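Pre-show walkthrough, Numero main room
Show: Lirnness (cabaret, variety and aerial)
Company: Urnel
Walked by: Mererid Penry, stage manager
With: Nicanor Palma (rigging and lights), Tegwen Phillips (wardrobe and backstage)
March 2020

How to read this: each line gets OK, FIX or WATCH, then whatever I felt like adding. Please read the comments and not only the grades! A lot of good work went into this room since the January walk and I want people to hear about it.

1. STAGE FLOOR

1.1 Deck level, no lifted edges. OK
The new paint is gorgeous and it has some tooth to it. I ran the tap number's opening in character heels and felt completely secure.

1.2 Trap cover locked from below. OK
Pulled on it, stood on it, jumped on it.

1.3 Spike marks and edge tape readable in low light. FIX
The downstage glow tape is tired. Anybody coming off the last step of the fan dance is turning toward a four-foot drop, so let's have fresh tape the whole way across, not only in the middle.

1.4 Stairs to the house, both sides. WATCH
House left is solid. House right has a handrail that wiggles if you really lean on it. Morfudd leans on it, with feeling, in the torch song. Nicanor has tightened the bottom bracket and will look again after tech.

1.5 Glitter and confetti plan. OK
We have one! Two brooms and a wet mop stay in the left wing, and the sweep happens during the host's patter before the aerial act. No loose glitter on the deck ahead of anyone working in socks or bare feet.

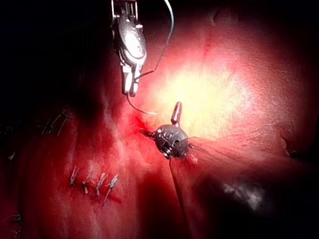

Silver instrument and dark thread, seen close up.

2. OVERHEAD

2.1 Aerial point inspected and tagged. OK
Inspected by the outside rigger, tag in place, paperwork in the blue binder. Maëlle Turcotte did her own check too and was happy with the swivel. Her hoop act is the thing I'm most excited about in this whole show, and I'd like everyone in the wings to stay quiet for it.

2.2 Hoop, spanset and carabiners. OK
All of Maëlle's gear lives in her own locked case. Please don't borrow the carabiners to hang a costume rail.

2.3 Crash mat placement. FIX
The mat is great but it came out late in both runs. Move the preset to just inside the right wing, long side facing the stage. Two people carry it, and they have no other job in that changeover.

2.4 Lamp safety cables. OK
Every fixture on the 16-foot truss has one. Nicanor showed me each of them from the ladder.

2.5 Soft goods, flame certificates. WATCH
Black drapes and the red house curtain are fine and tagged. The silver slash curtain arrived without a certificate. The supplier has promised one, and until it's in the binder the slash curtain stays rolled up on the dock. I know, I love it too. 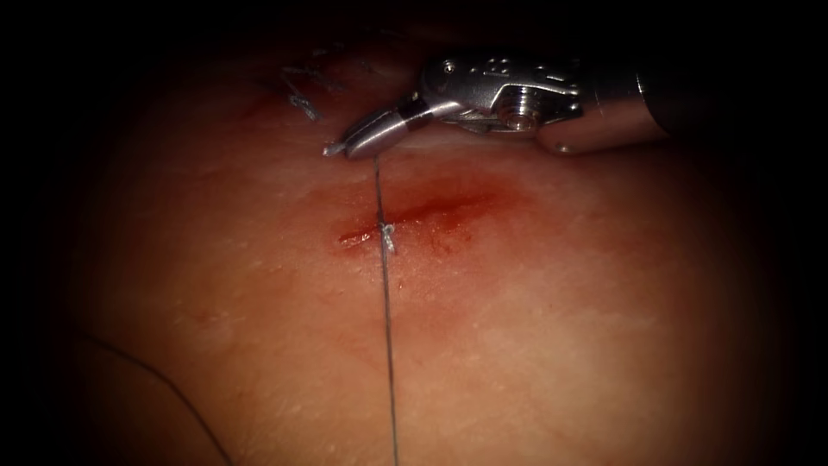

3. BACKSTAGE AND DRESSING ROOMS

3.1 Walkway clear from dressing room to both wings. FIX
So close! The wig heads have crept back into the hall. Tegwen is putting up a shelf above the sinks, which will give the whole collection a home at eye level, where it deserves to be.

3.2 Blue running lights. OK
Bright enough to find a shoe and dim enough that you can't see them from the front row. I checked from both ends of the front row.

3.3 Mirror bulbs and outlets. OK
The old power strip is gone. Curling irons and steamers now have their own circuit, marked in pink tape. If it makes heat, plug it into pink.

3.4 Quick-change booth. WATCH
The booth itself is a delight, with hooks at different heights for tall people and short people and a proper rug. The curtain hangs a bit low at the back and I caught a heel in it. Tegwen will take up the hem by a couple of inches.

3.5 Adhesives, removers and sprays. OK
Spirit gum, lash glue and remover are in the lidded tin. Hairspray happens in the hall with the fan going, away from the candle props. Performers with latex allergies have told Tegwen, and the list is on the inside of the wardrobe door.

3.6 First aid kit stocked. FIX
We're low on blister pads and cold packs, and somebody used the last of the finger bandages. Add safety pins while you're shopping. They aren't medical, but that's the first place everyone looks for them.

4. PROPS AND EFFECTS

4.1 Fans, feathers and boas. OK
Looked over for loose staves. One white fan has been retired and the spare is lovely.

4.2 Candles. OK
All battery. Switch them on at the half-hour call and test each one by hand.

4.3 Haze. WATCH
The machine runs well and the fluid is the right kind for it. What I'd like to see is a shorter burst before the trio sings.
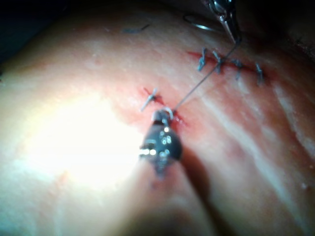

They can handle a light haze beautifully, and it makes the blue wash look like deep water, but the long burst we had at the dress run left the alto clearing her throat through the first verse. Nicanor is trying half the time with the fan on low. I think we'll keep nearly all of the look.

4.4 The Doãn. OK
For newcomers, that's the big rolling moon the host rides in on. Fully dressed it weighs 579 pounds, so treat it with respect. Brakes tested on all casters. Two pushers, one spotter, and no one rides it until the spotter calls "clear." It's a magnificent entrance and I clap every time.

5. HOUSE AND EXITS

5.1 Exit signs lit, doors open freely. OK
The alley door used to stick. It's been planed and swings like a dream.

5.2 Aisle width with cabaret tables in. FIX
Table 19 sits too far out and a wheelchair can't make the turn beside it. Move it back to the wall. The view from there is better anyway.

5.3 Ushers briefed. OK
They know the exits, the meeting spot across the street and the strobe warning wording. 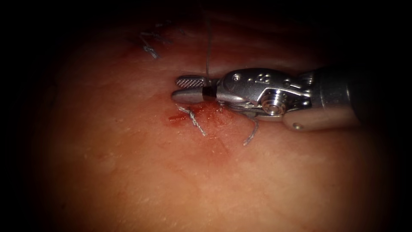

Small metal jaws, with a thin grey thread rising from them.

5.4 Strobe and loud noise notice posted. WATCH
Good sign at the front door. We need a second copy by the coat check.

FIX items and who has them
1.3 glow tape: Nicanor
2.3 mat preset: Mererid, with the two mat carriers
3.1 wig shelf: Tegwen
3.6 first aid shopping: Morfudd Gwynne
5.2 table move: house staff before doors

Write your initials next to your line on the callboard copy when it's finished. I'll walk the FIX items again an hour before the preview, starting at the alley door.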